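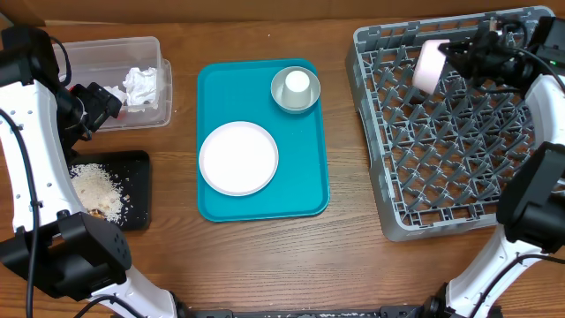

## Slide 2: what we're asking for

- Hi everyone, I'm Lamisi Sarpong, I do equipment planning for the Brirnham kitchen. Thanks for letting me go first!
- Clearing a tray is the job. Cup, plate, bowl, into the rack. Two arms on one base.
- The ask: one two-arm station, quoted by Verbeke. PAUSE, let them find the page.

## Slide 3: the money

- Spare gripper fingers: $506 a set. Please budget two sets (I left this out in April and regretted it).
- Racks, trays and bins: $800 for the year. Plain plastic stuff, and I love that we can just buy more.
- Service visits: 9 a year under the Weltis plan. Clotance offered fewer, see handout.
- Floor wiring dates from 2011. Get the electrician's quote BEFORE we sign anything!

## Slide 4: the rack

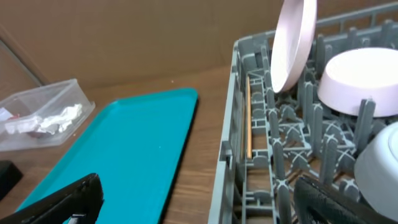
*Pink plate and bowl in the gray rack, teal tray alongside.*

- My favorite slide. Look at those rows of tines – slot spacing goes on the shopping list, same as arm reach.
- Thin things need their own line too. Point to the little stick by the near rail.
- Ask the room: which dishes do we want to standardize on?
- If short on time, skip to delivery dates.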